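Search entries
Go

July, 7 a.m.

Bed day! I've wanted to do this room properly ever since we moved to Ondale, and I was up before the alarm for it. The patchwork quilt is my favorite thing in the house – so many colors, and it cheers up the cream wall no end.

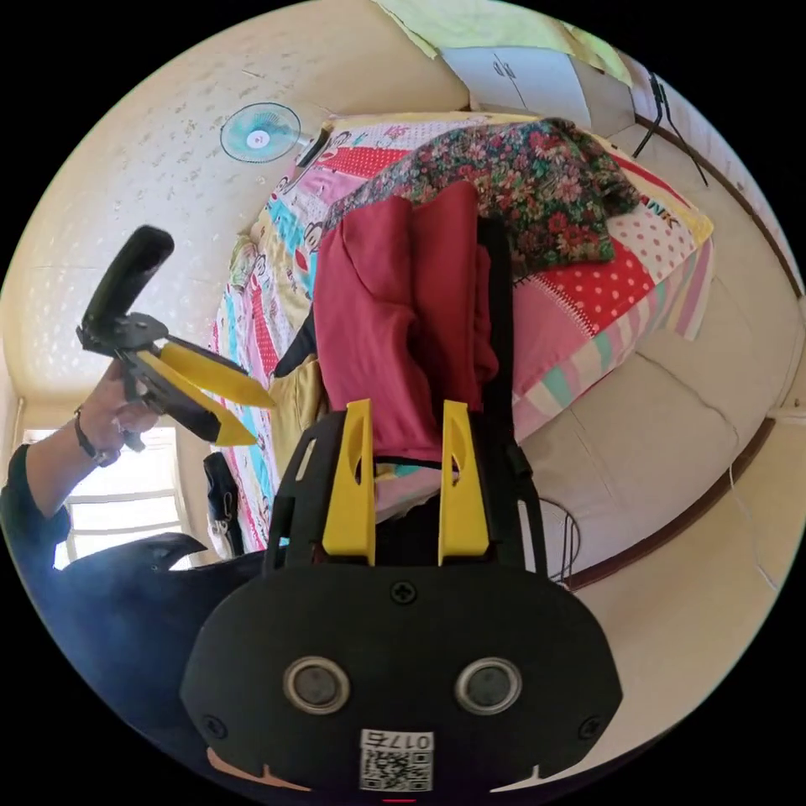
Feng-yi Mak thinks a quilt should be shaken out of the window every single morning, and that I'm lazy for just smoothing mine. Maybe so! I'll try it for a week.

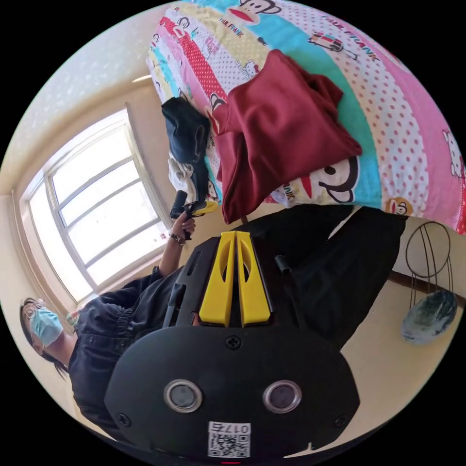 Next I want to sort out the bedding chest, which I've put off since spring. There are pillowcases in there I forgot I owned. The navy button-up with the gathered shoulders is a great shirt for this kind of job, and a face mask is smart with old linens. Pillows tomorrow – can't wait.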